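3.2 Condition of soft toys at intake

Plush items made up the largest single class in the Ralodness collection, with 246 of the 600 donated objects falling under this heading. Each item was laid on a bare table under room lighting and examined before any cleaning or sorting took place. Two assessors recorded pile condition, seam condition and trim condition on separate sheets, and the sheets were compared only after a full batch had been completed. Items with batteries or sound units were passed to the hard goods group and are not treated further in this section.

The scoring scale was adapted from the one used in the Woltent pilot. It runs from 0 (no visible fault) to 6 (item not fit for reuse). Pile and seams are scored over the whole item, whereas trim is scored at its worst point.
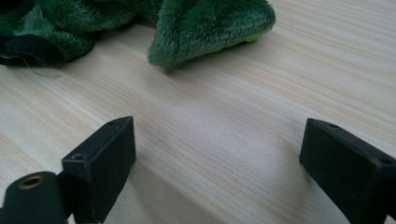
Figure 4. Green plush item on the examination table.

Trim faults gave the assessors more difficulty than pile faults. Wear in the pile changes the way the surface takes the light, but so do ordinary folds and creases, and assessors were told to smooth the fabric before giving a score. A loose thread is easier to see and harder to grade. In Figure 4 a thin thread runs out from under the very dark strip at the edge of the green plush and lies across the pale wood, where it shows only as a faint line. Threads of this kind were entered as a trim fault and the adjoining seam was then opened gently by hand to check for missing stitches. If the stitching held, the trim score was limited to 2.

Of the plush items examined, 198 received a trim score of 2 or lower and went forward to washing. The remainder were set aside for repair or fibre recovery, as described in Section 3.4. Agreement between assessors was lower for trim than for pile, mainly in items where a dark edging met a dark backing. A second reading of the December batch under a desk lamp did not remove this difference.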